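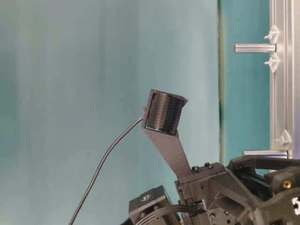
Print this page | E-mail this page

MEDIA RELEASE

Hondbridge retires 90-page ethics guide, asks researchers to remain calm

HONDBRIDGE, Oct 25, 2022 – The University of Hondbridge will replace its guide to human research ethics amendments with one that can be read over a single cup of tea. The old guide ran to 90 pages, including a four-page appendix on how to cite the appendix.

From November, staff and students who need to change an approved study will use Paisan, an online form built with Melbourne software firm Prustix. Small changes, such as a new research assistant or a corrected phone number on a consent sheet, will go to a single reviewer. Anything that alters the risk to participants will still go to a full meeting, where it will be discussed at the usual length.

The Research Office received 3,196 amendment requests last year. Of these, 1,028 were sent back for an error on the cover page, most often in the box asking whether the cover page had been completed.

"We had become very good at protecting the public from typing mistakes," said Orathai Thongsuk, Director of Research Integrity. "I'd like my team to spend that time on consent and privacy, which they trained for and quite enjoy."
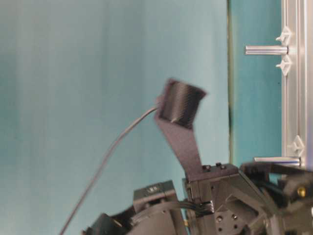

A black robot arm with a cup-shaped attachment, against a pale blue-grey backdrop.

Paisan was trialled over winter at the Darnow campus. Dong-geon Kwon, a doctoral candidate in public health, used it to add a second interview site to his study of shift workers and sleep.

"I set aside the whole afternoon and it was done before my coffee arrived," Mr Kwon said. "I sat there for a bit in case there was more."

Amendments lodged on the old form before the changeover will be honoured, and do not need to be resubmitted. Please don't resubmit them. Supervisors must still sign off on student requests, and can now do so without finding a fax machine.

Drop-in sessions will be held at both campuses. Registration is not required, although a registration form is available for those who would miss it.

Media contact: Research Office Communications, University of Hondbridge

© University of Hondbridge 2022 | Contact us | Back to top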